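Treltow opens orders for Jilel two-arm kit

Treltow is now taking orders for Jilel, a bench kit with two arms, grippers and wrist camera mounts. The price covers setup and 10 hours of training. 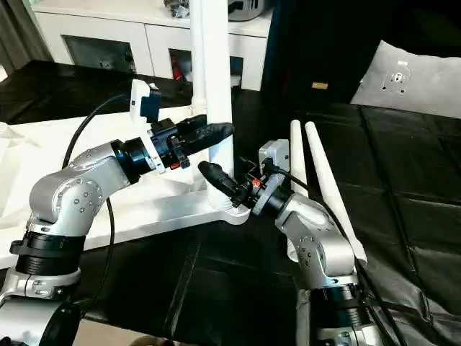 Jilel arms at a white pole, one gripper closed low on it.

"Customers wanted both arms on one bench," said product manager Naomi Shemweta. Wrist views help operators line up the fingers on close work. 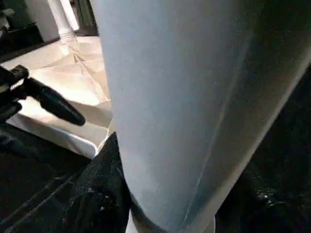

Availability

Kits ship from Stusside in December. Lead time is 14 weeks after that.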